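A Tuesday in Troklow: Open Day at the Prarkereck Furniture Works

I've wanted to see Prarkereck for years, ever since I bought a beat-up writing desk at an estate sale and found the name stamped inside the top drawer. They open the works to visitors for one week every August, and this year I finally got myself organized, took a Tuesday off and went.

Getting there

Troklow is a small town and the works sits on the far side of the river from the train station. Take the 581 bus from the stop outside the bakery and get off at the sawmill. Don't do what I did and stay on to the stop marked Prarkereck, which is the housing development and a long uphill walk back along a road with no sidewalk. The gate opens at 9:30. I got there at ten, already pink in the face, and was handed a paper map and a pair of earplugs.

The timber yard

You start outside, and I could have stayed out there all morning! The boards are stacked under long tin roofs with thin strips between them so air can get through, and the smell is wonderful, something between pencil shavings and cold tea. Each stack has a card tacked to the end with the species and the month it went up. Oak waits the longest. Our guide let us lift one end of a fresh board and then the same size board from a stack that had been drying for years, and the difference was so big that a kid in our group made everybody do it twice.

There's also a shed of offcuts where you can buy what you can carry. I'll come back to that.

The machine hall

Loud, hot, terrific. The big planer is the star, and they feed a rough gray plank in one end so you can watch it slide out the other looking like something you'd want in your house. I liked the old dovetailing machine even more. It came from a firm called Susov, it's painted a green you only ever see on old machines, and it rattles so hard that the floor has been patched under its feet. You stand behind a yellow line and have to shout.

The drawer rooms

Upstairs it's quiet again, and this was the part I'd come for. Prarkereck keeps a collection of handles, knobs, runners and locks, 3,000 pieces according to the sign by the door, laid out in flat trays that you're allowed to pull open yourself. Porcelain knobs, brass rings, bent wire, turned cherry, a leather tab that was soft as a glove. I had no idea there were so many ways to open a drawer.

They talk a lot up there about which kind of pull belongs on which drawer, and by the end I was looking at every piece of furniture in the building with new eyes. A bar handle gives you something to hook your fingers around, and you can find it without looking. A groove cut into the front keeps everything flush, so you don't catch a sleeve or a hip on it, but you do need decent nails and a drawer that runs well. I had always assumed you chose one and stuck with it. The little honey-colored two-drawer cabinet changed my mind, with its black bar on the upper drawer and a plain groove on the bigger one beneath. I like it so much I'm going to steal the idea for my nightstand.
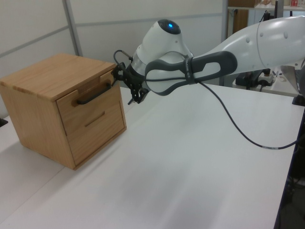 Lunch

The canteen is open to visitors and you should go. I had barley soup and a roll with a fried egg in it, and a slice of plum cake that was still warm. You eat at long benches with the staff. The people across from me were arguing happily about glue. Coffee is free if you bring your own cup, so bring one (I hadn't, and paid for a mug that I now love).

The finishing rooms

After lunch you can pick between the upholstery tour and the finishing tour. I picked finishing and I'd pick it again. They had the same oak panel done in oil, wax, soap, shellac and two kinds of varnish, and you were encouraged to run your hands over all of them. Soap was the surprise. It's a Bajpai recipe, mixed fresh from flakes and warm water, and it leaves the oak pale and dry to the touch, almost like a river stone. The tin costs more than I would normally spend on soap of any kind. I bought one anyway.

We also got a good long talk on light. Wood that glows in a showroom can look like cardboard when you get it home, and the finishers spend a lot of time moving test pieces from window to lamp and back before they settle on a stain.
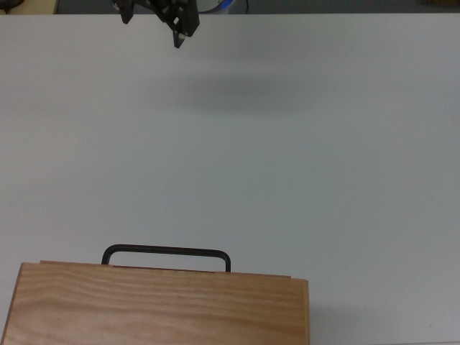
My own work surface at home is an old door across two trestles, varnished the color of maple syrup, and I've never been able to judge a stain on it. Everything I put down looks yellow. I asked one of the finishers about it and she told me to paint the door something dull and light and stop fighting it. I've been thinking about that pale gray-white tabletop ever since, smooth and matte, no shine bouncing back at you, just a little warmer where the light is stronger. A quart of flat paint would get me most of the way there, and it can go on over the varnish once I've sanded it.

The offcut shed, again

I went back at the end with half an hour to spare and came out with a piece of pear wood 495 millimeters long, a bundle of oak strips and a lump of something dark that the man at the scale couldn't identify either. They charge by weight. Bring a sturdy bag, because the paper ones give out somewhere between the gate and the bus.

A few practical notes

Wear closed shoes or they won't let you into the machine hall. The stairs to the drawer rooms are steep, but there's a freight elevator if you ask at the desk. Kids under 3 have to stay in the yard and canteen area. The last bus back to the station leaves at 5:40, and the driver was very patient about my oak strips.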